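September 28, 2018

Welcome back, everybody. Last time we left the Prernus packing floor at Falville just as the first sorting arms were coming in, and I promised we'd spend today on the people rather than the hardware.

## What the job was, and what it became

Before the change, a sorter at Falville handled 3,000 small parts a shift, all by hand. Afterward the same person was minding a pair of arms – setting out the work, clearing jams, deciding what to do with the odd piece that belonged nowhere. Is that an easier job? Please hold on to that question, and do read the Zasbridge interviews (page 86 onward) before you settle on an answer, as several of the sorters said they missed the rhythm of the old work more than they had expected to.

Sorting small things into colored baskets is a good task to think with, so keep it in mind as you read. 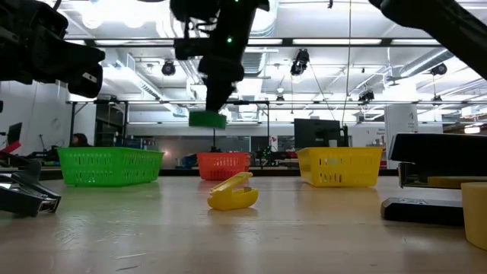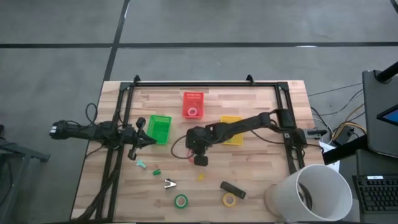
## For next time

- Read the Chou chapter on pay grades, and bring notes, however messy.
- Write a page on who should decide how fast the arms run.
- Term papers are due in December – come and talk to me well before then!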